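Nilholm opens its handling hall to outside visitors on the first Wednesday of June, and this year I got one of the 23 places. I run a small linen service and have been thinking about automating part of the sorting, so I went mainly to hear about rules. The afternoon started at 1:30 in the Tirirthorpe building, with sign-in, safety shoes and a short talk.

The talk was given by Trinidad Lacson, who looks after work instructions for the site. Her subject was the house code for arms that handle soft goods. It began as a page taped to a door and is now a binder. She went through the parts she thought we would use.

The first rule is about who may be near the arms. Anyone going within reach signs the sheet, says it out loud and waits for the operator to answer. A nod does not count. The sheet stays at the station until the shift ends.

The second is about two arms sharing one container. One of them has the basket and the other stays above the rim until it is given the turn. The operator can change which arm goes first, but has to write it down. Lacson said most of the entries in last year's incident log, which had reached number 2135 by December, were small touches between grippers, and that most of those came from skipping this step.

The third covers finger padding. It gets checked at the start of the shift and wiped down at lunch. If the padding is lifting at a corner, the pair is changed before the next pick. Schnyder, who supply their pads, suggest a longer interval, but the site has kept its own.

There were questions about cameras. The code says each station needs a view from the wrist and a view from the side, and that both are kept with the job number. Ours was 3324. Jomar Dumlao, who was running the station, showed us how a job is filed and let us look through part of it.

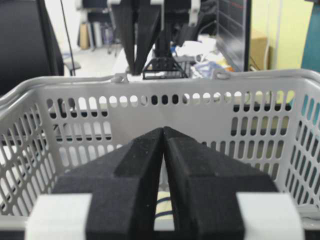
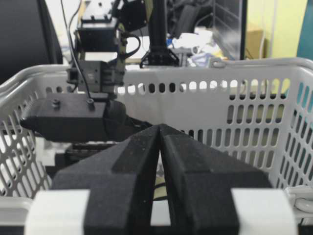
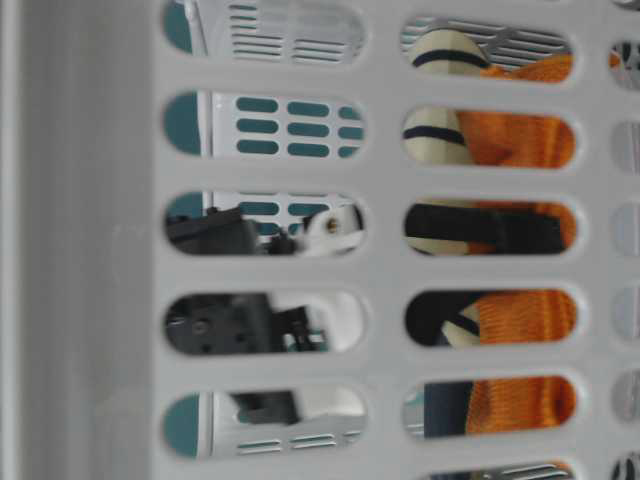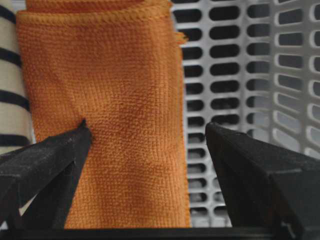

Job 3324, cloth in a slotted basket.

After that we had coffee and went over the parts of the code that are still being argued about. Dumlao wants a fixed limit on how many tries an arm gets at one item before a person steps in. The draft says 2. Lacson would like it left to the operator for folded items. A man from Worex asked whether the limit should start over when the item moves, and they did not have an answer yet.

I asked if a shop my size could use the code as it is. Lacson said to start with the sign-in sheet and the turn rule and leave the filing for later. Visitors can ask for a printed copy at the front desk, and I took one home. Parking is behind the building, and the gate closes at 5.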